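Desktop Teardown with One Arm: Summer Project Report
Koltwood Robotics Group, Team Flaren
Written up by Thaddeus Ruiz-Ortega
July 30, 2021

Our task for the summer was to get a robot arm to take parts out of a desktop computer and set them down in known places, then put them back. We picked the hard drive, one memory module and the CPU. Screws were left out of the project because we did not have a tool for them, so all cases were opened by hand before a run.

We split into two subteams. One worked on motion and the other on the fixture and the part positions. The motion side used Dralladine, the path planner from last year's club, with a few changes to the speed limits. The planner was written for an arm stacking blocks on a bare table, and it had no idea what to do about the walls of a case. Most of June went into that.
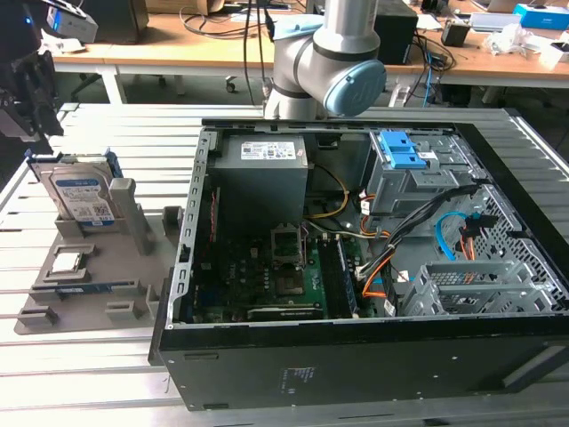 Part placement was the second problem. At first we put parts down flat on the table, and the gripper had trouble picking them up again, mostly the memory. Brouwer, our name for the fixture tray, came out of that. It went through several versions before we stopped changing it. It sits to the left of the tower, with the hard drive standing upright in a slot at the rear, the CPU in a square pocket and the RAM module in a long narrow slot near the front. The drive slot was made too tight in the first version and we had to widen it by 2 mm. We also rounded the top of the CPU pocket so a chip that arrived slightly off would slide in.

Cables were harder than we planned for. The planner treats everything in the case as rigid, and a cable that has moved since the last scan is in the wrong place as far as it knows. We set the arm to stop when it felt extra force and go back up to a safe height. This made runs slower but we kept it.

By the end of July we had logged nearly 1,000 pick attempts. The hard drive was the most reliable part, at 90 percent. Memory was worse, and the CPU was worst of all. Most CPU failures were at the socket end, where the retention bracket leaves little room for the fingers.

Left to do before September:
New fingertips for the CPU
Rescan the case after every stop
Write down the calibration steps so the next team can repeat them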